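Abacate: da árvore à mesa

O abacate (Persea americana) é o fruto do abacateiro, árvore da família das lauráceas, a mesma do louro e da canela. Sempre achei graça nesse parentesco, porque o cheiro não ajuda em nada a adivinhar! A planta vem do México e da América Central, e o nome chegou até nós pelo espanhol "aguacate", tirado do náuatle "ahuacatl". Botanicamente é uma baga de semente única e bem grande, coisa que eu levei anos para aceitar (para mim, baga era uva).

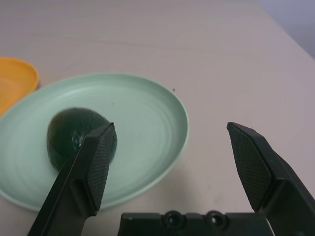

Variedades

No Brasil a gente cresce com os abacates grandões, de casca verde e lisa, que a minha avó batia com leite e açúcar. O Hass é menor, tem a casca rugosa e vai do verde ao quase preto conforme amadurece. O Fuerte fica no meio do caminho, em forma de pera, com a casca mais fina e verde mesmo quando está maduro. No pomar de Kilinum, que visitei em outubro, provei uma seleção local chamada Ivov, de polpa amanteigada e um fundinho de noz — trouxe três na mochila e me arrependi de não trazer mais.

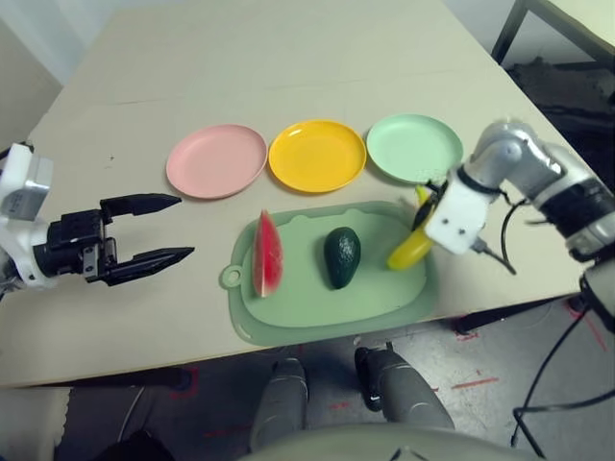 Quem me guiou por lá foi Wai-kit Cheng, que cuida de 118 abacateiros e tem opinião formada sobre cada um. Ele explica que o fruto não amadurece direito no galho: fica lá, firme, esperando, e só amolece depois de colhido. Em casa, deixo fora da geladeira e junto de uma banana, que solta etileno e apressa o processo. Depois de maduro, aí sim vai para a geladeira e aguenta mais uns dias.

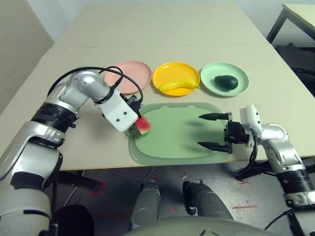
A floração também é curiosíssima. Cada flor abre duas vezes, primeiro como fêmea e depois como macho, e as variedades se dividem em tipo A e tipo B conforme o horário em que fazem isso. Por isso muita gente planta os dois tipos perto um do outro, para as abelhas terem pólen disponível na hora certa. Mesmo assim, a imensa maioria das flores cai sem dar fruto. O Cheng fala em quase 1000 flores caídas para cada abacate que ele colhe de um dos pés mais velhos, e eu acredito, porque o chão estava forrado.

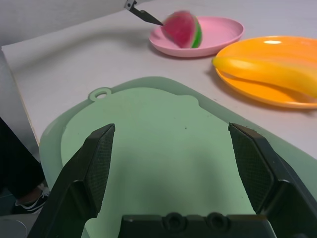
Na cozinha

Doce ou salgado? Aqui a briga é antiga, e eu como dos dois jeitos. Amassado com limão, cebola e coentro vira guacamole; batido com leite vira vitamina; em fatias, com sal e um fio de azeite, é o meu jantar de preguiça. A polpa escurece por oxidação, e o limão atrasa isso um pouco. Cozinhar por muito tempo costuma deixar um amargor chato, então ponho sempre no fim, já com o fogo desligado.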